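Notes from the Skiver corner

Hello again from the back of the office! July was all cables and calibration, so I'm very happy to tell you we've finally started recording, and Skiver (our little tabletop arm, for anyone new to the list) has 35 clean runs to learn from. Sneha Bhardwaj did most of the driving and I mostly fussed with the table and restarted things.

The job is simple to say: pick a small thing up, put it in the gift box, let go, back to start. Getting a person to do that smoothly through a robot is another matter. My first 16 tries were so jerky that Sneha quietly moved them to a folder called "Colm, practice."

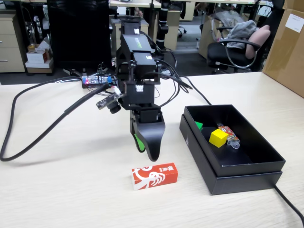

My big worry this month has been variety. If every run has the same cube in the same spot, the policy learns the spot and couldn't care less about the cube. So we've been raiding desk drawers, and plain blocks now share the black box with whatever turns up, like that stick in the red, yellow and black wrapper next to the yellow cube. The little red-and-white packet with the tentacles on it is my favorite of the lot (such a good swirl!), and lying on its long side it makes you think about which way to turn the wrist. We shift the start position between runs and throw out any take where the driver hesitates for more than 3 seconds.

Wanting Tian is training on the first batch now, and I keep wandering past her desk to look at the loss curve. Next up is a second driver, because right now the data all moves like Sneha. If you'd like a turn, sessions run 14 takes each and I'll bring snacks. Find me or Sneha and we'll get you on the sheet.

Colm Ó Ceallaigh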